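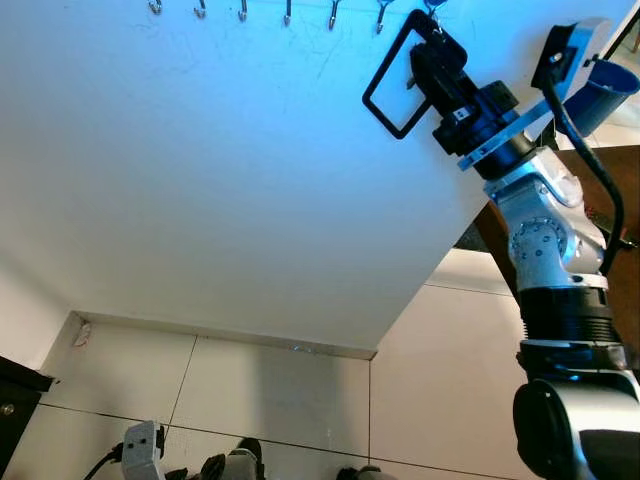 White panel with row of hooks, tiles behind.

MUS 214 Popular Music and its Industries
Week 6 notes: the B-side, the flip and the "lost" track
Tutor: Chiyo Kaneko
Last edited 3 Oct 2025

Notes as given in the lecture, tidied up a bit. Slides not going online this week, use these.

1. What counts as a B-side

Physical meaning first: the other side of a single. 7-inch, two sides, one song you're selling and one song that fills the space. By the CD era no "side" at all but the word stuck. Extra tracks, live versions, demos, the remix no one asked for. Streaming has more or less finished it off, though bands still say "B-side" when they mean "didn't make the album".

Working definition for this module: a recording released alongside a lead track and not promoted on its own. Use that one in the essay. If you want to argue with it, fine, but say so in the first paragraph.

2. Money

Bit that gets skipped in most fan writing. The B-side earned the same mechanical royalty as the A-side, per copy sold. So whoever had the writing credit on the flip did nicely out of a hit they had nothing to do with. Hence managers and producers turning up as co-writers on throwaway instrumentals. Look for surnames you don't recognise in the brackets.

Simple sum from the lecture. Single sells 2,000 copies, writer of the A gets a share on 2,000, writer of the B gets a share on 2,000. Radio play is different, there the A-side writer gets nearly all of it. Keep mechanical and performance income apart in your answers, last year's scripts muddled them constantly.

3. Case study: Dendinix

Four-piece, guitars and one cheap organ. Signed to Jernberg, small label, singles first and album later. Three singles in the first run:

Single one pressed 300. Flip is a rehearsal tape, you can hear someone count in twice.
Single two pressed 500. Flip is the organ piece, Renji Morikawa sole credit.
Single three pressed 700. Flip is "Lerer", six minutes, faded early to fit the side.

"Lerer" is the one to listen to. Played far more at gigs than its A-side, to the point where they dropped the A-side from the set. The band left it off the album all the same. Natsumi Tsuchiya (bass, most of the lyrics) says in the sleeve interview that the fade was the problem, they hated it and the full-length tape had gone missing by then. Isamu Takagi remembers it differently and says the label wanted a shorter record. Both accounts are in the reading pack. Don't pick one and treat it as fact, talk about why they'd differ.

Things to listen for:
- vocal is much drier than on the A-side, hardly any reverb
- drums sit left of centre, odd for the time and for the label
- second verse, the line is half a bar late and they kept the take
- the fade starts at a point where the song is still building

4. Why fans care

Scarcity, partly. Also a feeling of getting closer to the band, less polish, mistakes left in. Espinoza's chapter (Ignacio Espinoza, in the pack) calls this "back-room listening". Useful phrase but he is vague on whether the roughness is real or put on. Plenty of B-sides were recorded in the same room on the same day by the same engineer. Rough by choice, in other words.

Then the compilation. Once the flips are collected on an album they get reviewed as an album, running order and all, which they never had. Compare the two reviews in the pack, one from the time of the single and one from the reissue on Sakamoto. Same recording of "Lerer", completly different language. The first gives it one sentence.

5. Questions for the seminar

Is a B-side still a B-side after it's been reissued as track one?
Who benefits from the "lost classic" story? Band, label, reviewer, collector?
Can a streaming-only release have one? Bring something you think qualifies.

6. Reading and listening

Espinoza chapter, all of it, skip the appendix.
Both Dendinix interviews.
"Lerer", single version and then the reissue, headphones if you've got them.
Optional: the Jernberg catalogue list, handy for seeing how they they numbered flips.

Short response due before the seminar, 500 words, one recording only. Proper essay isn't until November, titles to follow. Please put the catalogue number for anything you discuss, not just a link.

Next week: cover versions, and who gets paid for those.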